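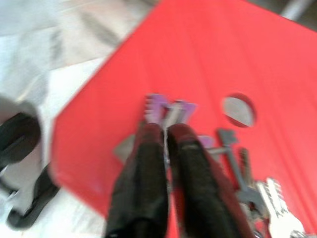 THE GREAT KEY SORT

If you have ever stood outside the Kinyua building in the rain, going through a key ring one key at a time while somebody behind you sighs, this item is for you. We have started on the keys.

A bunch of them on a red background doesn't look like much work. There's a purple one, a couple of gray ones, and a bright silver one with teeth that could open an envelope. Multiply by every desk drawer and coat hook in the place and you get 84 keys, which is the number Jabari Laizer wrote on the whiteboard in January 2019 and has been glaring at ever since. We have 10 locks.

Jabari's theory is that people copy a key when they can't find the old one, then find the old one and keep both for safety. Mercy Mabula's theory is that they breed. Both theories were aired at some length while I was trying to eat a sandwich.

The method so far: take a bunch, walk it to every door, try everything. Whatever turns a lock gets a paper tag with the door written on it in words a stranger could follow. "Back one" is not a door. Neither is "Mercy knows," which we found on a tag in the supply closet, and Mercy does not know.

Whatever turns nothing goes into the biscuit tin. The tin is already nearly full and makes a terrible noise on the stairs. A few of its contents are surely for the old Giltlow cabinets, which left us two moves ago and took their locks with them. One is very small and may belong to a diary. If it's yours, we haven't read anything, as we haven't got the diary.

There was a motion to color-code the whole lot. I was in favor until we got to the third shade of blue and Jabari held two keys up to the window and asked me which was the boiler room. So colored heads may stay where people like them, but the tag is what counts.

What we need from you: look in your bag, your glove compartment and the bowl by your front door. Bring in anything that might be ours and leave it in the tray outside the Funia room. Please don't take it off the ring first, as the company a key keeps is sometimes the only clue we have. Do take off your house key. We had 3 of those last week, and one owner spent the evening on her porch.

The tin will be kept until June and then it goes for scrap. Anyone who still can't get into the side door before then should knock loudly. Jabari is usually on the other side of it, trying keys.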